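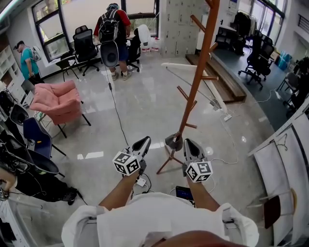

Put the coats in a closet like a normal business, Jacinto Medrano wrote under my last post, and then he wrote it again two days later in case I had missed it.

I had not missed it. We don't have a closet. I would love a closet. The office was one big open room when we moved in and it's one big open room now, 2000 square feet of shiny gray floor with a wall of windows at one end, and the closest thing to a closet is the space under the sink, where the sponge lives. So we have a coat rack. This post is about the coat rack, and if you came for the promised second half of the tax thing, it's in drafts, where it may well stay.

The rack is called the Stodholm. I know this because it came with a name tag, like a dog. Wooden, reddish-brown pole, a tripod at the bottom with the legs splayed out, short pegs going off at angles. I paid $20 for it from a man who met me in a parking lot and had already taken it out of his car by the time I'd parked, so there was no graceful way to back out. I carried it up the stairs over my shoulder and felt, for one flight, like somebody with taste.

A coat rack has one job, and you would think a person could look at one and see whether it does the job. But you can't, because you're looking at it without any coats on it. Naked, the Stodholm is a lovely object. It looks like a tree that went to a good college. Put one winter coat on a high peg and it starts to lean. Put a second coat on the same side and you'd better be standing close by with your arms out.

So there's a system, which I never announced and which everyone has picked up anyway:

- Heavy things go low.
- If somebody has hung something on the window side, you hang yours on the other side.
- No bags. I don't care how light your bag is.
- Umbrellas hang on the rack only in the minds of people who have never mopped an epoxy floor.

The bag rule has been so thoroughly absorbed that people now simply keep their backpacks on. They come in, they walk around, they have whole conversations, they look out the window, all with the backpack on, like they're waiting for a train. I used to take this personally. I'd set up a white cubby unit against the back wall (a Skostora, bought new, full price, two evenings to put together) for exactly this purpose. Each cubby is the right size for a backpack. I measured a backpack! I brought the backpack from home to measure it! What's in the cubbies is everything on earth that isn't a backpack.

Then there's the gray thing.

Every shared room has a gray thing. Ours spends a lot of its life hanging on a low peg of the Stodholm, and when it's not there it's bunched up somewhere else looking like a nap. I've heard it called the rag, the scarf, the hoodie and "that." It has no owner that I've been able to establish. I asked in the group chat and got three thumbs up, and I still don't know what they were agreeing to. I washed it once, with my own towels, and it came out exactly the same gray it went in, and I hung it back on its peg because I couldn't think where else a person would put it.

Jacinto's position, for those who don't read the comments (wise), is that a freestanding coat rack is a trip hazard with ambitions. He believes in wall hooks. He sent me a link to some wall hooks. I'd like wall hooks fine, but our lease has a paragraph on holes, and the paragraph is longer than the one on fire.

He also asked why the lamp was standing behind the coat rack, and there I have to give him the point. The lamp is a Flellau, white, with a long arm that's supposed to swing out over your shoulder while you read. I bought it for the pink armchair. That was the whole idea of the corner: pink armchair, reading lamp, somewhere to hang your coat, and you'd sit down in all that tufting with a book and feel like you'd been let off school. I'd drawn it on a napkin. The napkin was very convincing.

What happened was outlets. The outlets in this building were put in by someone who thought electricity was a fad. To get the lamp lit you need a power strip, and the power strip has to be close enough to the wall to reach and far enough out to be useful to anyone else, and once there's a power strip on the floor people find it like ants find a sandwich. So the lamp moved toward the strip, and the rack moved so as to be out of the way of the lamp, and then the lamp ended up in back of the rack, leaning off at an angle like it's trying to hear what the next table is saying. Meanwhile the armchair stayed where it was, because it's heavy. Nobody reads in it. It's used for putting your jacket on "for a second" by people who are too scared of the Stodholm.

I have made my peace with the cords. White cords on a gray floor look terrible, but black cords on a gray floor looked terrible too, and at least the white ones you see before you step on them. I did buy a pack of those stick-down cord clips. Two of them are still stuck down. If you find the others, they're probably on the bottom of your shoe.
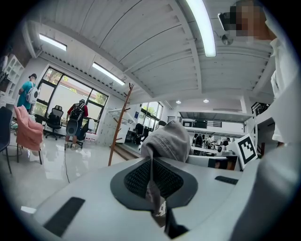
**Filed under: Chairs, Coats, Looking Up**

The good news, and I try to have some in every post, is overhead. I like our ceiling more than anything I've bought to go under it. It's white and slatted, with beams, and it has those long fluorescent tubes that make everybody look like they've been up with a baby. I wanted to hate the tubes. I had a plan to turn them all off and light the place with lamps, plural, a whole family of Flellaus. Then I priced a second Flellau, and then I sat in the room one afternoon in April when it rained, with the tubes off, and couldn't find my own coffee. The tubes are on.

There's a small round fan high up on the wall too, and I mention it for Jacinto's benefit, as it's the only item in the building mounted the way he likes. It was there when we came. I have never been tall enough to have an opinion on it.

Back on the floor, the chair situation has gotten away from me. I bought one chair for this office on purpose, the navy-blue one with the curved shell seat. It's a Mandagi and I'm still a little in love with it. All the others arrived. Black mesh ones on the office side of things, small black ones that look like they're waiting to be called in to see the dentist, one that had a white cloth over the back for so long I assumed it was upholstery. People move out of their offices and they say "do you want a chair?" and there's no way to say no to that. A chair's a chair. You say yes, you wheel it down the sidewalk, you look insane, and then you have one more chair.

And every chair is a coat rack. That's the piece I didn't see coming when I was in the parking lot with my twenty dollars. A room with this many chair backs doesn't need a Stodholm. You could hang up a choir in here. The rack is basically decorative, a kind of statue commemorating coats.

I did try, last Saturday, to put the corner back to the napkin drawing. I came in alone with a podcast and the idea that I'd be done in 14 minutes, which is how long the podcast was. I pulled the lamp out from behind the rack. I turned the pink chair toward the window. I ran the cord along the wall like an adult. I carried the water jugs by their red caps, learned something about red caps, and carried them by the bottoms. I moved the rack to the far side of the armchair so you could reach up from sitting and get your scarf.

It looked wonderful! I sat down in it. The lamp didn't come on. The cord was a foot short, so I got the power strip, and the power strip wanted to be in the walkway, so I moved the rack over a little to guard the power strip, and I think you can see where everything ended up by the time the podcast people were reading out the mattress ad.

A few of you asked for the practical part, so, if you're buying one of these secondhand:

1. Bring a coat. Bring your heaviest one, even in summer, and hang it on the highest peg in front of the seller. Look him in the eye while you do it.
2. Spin the pole. If it keeps turning after the legs have stopped, the bolt underneath is loose. Mine was. A quarter turn with an Allen key helped, roughly as much as a stern talk would have.
3. Check that all three feet touch the ground. On carpet they always do. Check on something hard.
4. Felt pads, if your floor is glossy. Ours slid when bumped and now it only shuffles.

Jacinto has since written a third time, more gently, to say that he has one at home, inherited, and that his also leans, and that the trick is a bicycle inner tube filled with sand and laid around the base. I've read this comment several times. I don't have an inner tube and I'm not sure where a person buys a small amount of sand. But I've put both on the list on the side of the fridge, under sponges.

*Comments are open. If the gray thing is yours, please say so and I'll give you a peg.*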